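Part 2 – Getting a season ready

If you've done Part 1 you have Plotcombe installed and it opens to a mostly blank gray window with a menu down the left side. Good, we're in the same place. In this part we'll build one full season of a reality show from scratch, add the contestants, set up scoring, and get you to the point where you can sit on the couch on a Saturday night and log an episode while it airs.

I use *Prullden House* for everything below (it's the show my own league runs on), but any weekly elimination show will do. Dance shows need one extra thing, and I'll flag it when we get there. 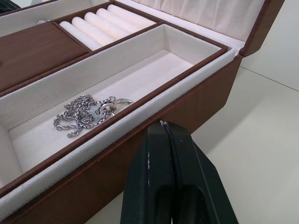
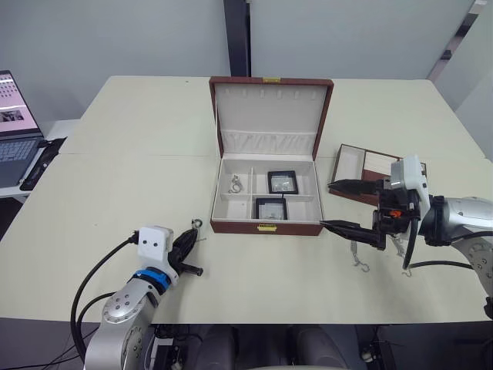 ## 2.1 What to have handy

- The cast list, spelled the way the show spells it on screen
- The premiere night and the air time in your own time zone
- Your league's names and email addresses, if you're playing with other people
- A snack, I guess! The whole section takes me one rerun, start to finish

You don't need the rules of the show written out. Plotcombe doesn't know or care who the host is or what the weekly task involves. It knows about people, episodes and events, and everything else hangs off those.

## 2.2 Create the season

1. Click **Seasons** in the left menu, then **New**.
2. Type a name. Keep it short. "Prullden 8" fits on the scoreboard, and "Prullden House Season Eight All-Stars" gets chopped to "Prullden House Sea", which my league called it for three months.
3. Pick a **Template**. The choices are Weekly Elimination, Daily Strip, Talent, and Blank. For a show that airs once a week and sends somebody home, take Weekly Elimination. For a show with a nightly hour and a big weekend episode, take Daily Strip.
4. Set the **Air time**. Type it as 9:00 PM, with the space. Without the space it gets read as morning.
5. Leave **Auto-lock picks** on.
6. Click **Save season**.

You should land on an empty season page with a row of tabs: Cast, Episodes, Events, Picks, Board.

> **Note:** You can rename a season later but you can't change its template. If you picked the wrong one, delete the season and start over now, while there's nothing in it.

> **Caution:** Auto-lock stops people from changing their picks once the air time passes. If you turn it off "just for the premiere," you have to remember to turn it back on, and the app won't remind you. I forgot one year and two people in my league had suspiciously perfect weeks.

## 2.3 Add the cast

There are two ways to do this. If your show has a dozen people, type them in. If it's one of those giant casting-call shows with a whole arena of hopefuls, skip down to the import steps.

**Typing them in**

1. Open the **Cast** tab and click **Add person**.
2. Fill in **Display name**. First name only is fine unless there are duplicates.
3. Fill in **Short tag**, up to four letters. You'll be typing this a lot on episode night, so make it something your fingers like.
4. Set **Status** to In.
5. Hit Enter. The form clears and you're ready for the next person.

**Importing a list**

1. Put your cast in a spreadsheet with the columns `name`, `tag` and `status`, all lowercase.
2. Save it as a CSV file.
3. On the **Cast** tab, click the little arrow next to **Add person** and choose **Import**.
4. Choose your file and click **Check**. This only reads the file, nothing gets saved yet.
5. Look at the yellow rows. Yellow means a tag is being used twice.
6. Fix those in the preview (double-click the tag), then click **Import all**.

The largest list I've ever pushed through was 653 audition entries, and the preview took its sweet time. The page looks frozen while it works. Leave it be and don't click Check again – a second click starts a second check, and then you really will be there a while.

> **Note:** Accented letters come through fine if your file is saved as UTF-8. If you see question marks in the names, that's what went wrong. Save it again and pick UTF-8 in the save box.

**For dance shows:** add each couple as one person ("Red Team," or both first names with a slash), then add the pro separately with the status set to Staff. Staff can be attached to events but they can't be eliminated and they can't be drafted. If you make the pro a regular cast member, somebody in your league will draft only pros. Ask me how I know.

## 2.4 Build the episode list

1. Open the **Episodes** tab.
2. Click **Fill season** and type how many episodes you expect. Guess high.
3. Plotcombe lays them out one per week from the premiere. Skim down the list for holidays and sports nights.
4. To move an episode, drag its handle (the six dots). Everything after it slides along too. To move only that one, hold Shift while you drag.
5. Mark the finale by clicking the star next to it.

Extra episodes at the bottom do no harm. They sit there grayed out and you can clear them after the finale with **Trim empty**.

For recap and reunion specials, click **Add special**. Specials don't count toward the week number, so your week 6 stays week 6 even when the network runs a clip show in the middle of things. I add the reunion right away. In our league it's worth points, and people will ask.

## 2.5 Set up events and points

This is the fun part, and it's where I spend way too long every year.

An event is anything that can happen to a cast member that you want to score. The template gives you a starter set:

| Event | Key | Points |
|---|---|---|
| Survives the week | S | 5 |
| Wins the main task | W | 10 |
| Nominated | N | -3 |
| Eliminated | E | 0 |
| Cries on camera | C | 1 |

To change one, click its points and type over them. To add your own:

1. Open the **Events** tab and click **New event**.
2. Name it.
3. Choose a **Key**. This is the letter you'll press during the show, so don't pick something right next to E on the keyboard.
4. Type the points. Negative numbers are fine and so are halves.
5. Decide on **Once per episode**. Checked means the second press is ignored. I check it for crying and leave it off for arguments, which is a matter of taste.
6. Save.

Keep the list small at first. My first season had an event for every little thing – eye rolls, slammed doors, thanking the fans, talking about themselves in the third person – and I missed half the episode hunting for the right key. Now I run nine and it's plenty. A busy season still leaves me with a log of 1,390 events by the finale, so don't worry that you'll run out of things to argue over.

> **Caution:** Changing points mid-season recalculates every episode you've already logged. The board will shift under everybody. If you want a change to start from this week only, click **Effective from** and choose the episode before you save.

## 2.6 Invite your league

Playing solo? Skip to 2.7.

1. Open the **Picks** tab and click **Invite**.
2. Paste in the email addresses, one per line.
3. Choose **Draft** (each cast member belongs to one player) or **Open** (everybody can pick anybody).
4. Set how many picks each person gets.
5. Click **Send**.

Invites sit in spam folders more often than I'd like, especially at work addresses. If someone says they never got theirs, click their name and choose **Copy link**, then text it to them. The link works for one person only, so don't drop it in the group chat.

With Draft on, you'll see a **Draft order** box. **Shuffle** does a new random order each time you press it. Press it once, in front of people, and live with it.

## 2.7 Connect the second screen (optional)

If you want the board up on a tablet while the show is on the TV, you need the Brunham viewer. It's a free add-on from the same download page.

1. Install Brunham on the tablet and open it. You'll see a code.
2. In Plotcombe, go to **Board**, then **Send to screen**.
3. Type the code. Capital letters matter.
4. Wait for the green dot.

Both devices have to be on the same Wi-Fi. If your router has a guest network, check that the tablet didn't hop onto it. A red dot means they can't see each other, and an orange dot means the tablet is on an older version.

There's a **Spoiler delay** slider in the viewer's settings. Turn it up if somebody in your house watches the show an hour behind everyone else.

## 2.8 Do a dry run

Please do this before the premiere!

1. Open episode 1 and click **Practice mode**. The top bar goes purple.
2. Type a short tag, then an event key. For example, `MARL W`. Press Enter.
3. Check that the line shows up in the log on the right.
4. Press Ctrl+Z (Cmd+Z on a Mac) and check that it goes away.
5. Log an elimination and look at the **Board**. That person's card should slide to the bottom.
6. Click **End practice**. Everything you logged gets tossed.

If the purple bar isn't there, you're logging for real. Undo your way back out, or use **Clear episode** under the three-dot menu.

Some messages you may run into:

- **"Tag not found"** – typo, or the person's status is Out. Check the Cast tab.
- **"Episode locked"** – the episode is marked final. Click the padlock.
- **"Error 242"** – the log is already open in another window. Close one of them.
- **"Onyshchenko layout missing"** – you chose the compact board style without downloading it. Go to **Settings**, then **Styles**, find Onyshchenko in the list and click **Get**, or switch back to the standard one.

## 2.9 Save a backup

1. Go to **Seasons**, and right-click your season.
2. Choose **Export**.
3. Save the file somewhere that isn't the same computer.

I export on the morning after each episode, coffee in hand. Restoring works the same way in reverse, with **Import season**, and it asks before it writes over anything.

Logging a live episode, fixing mistakes after the fact, and what to do about double eliminations are all in Part 3.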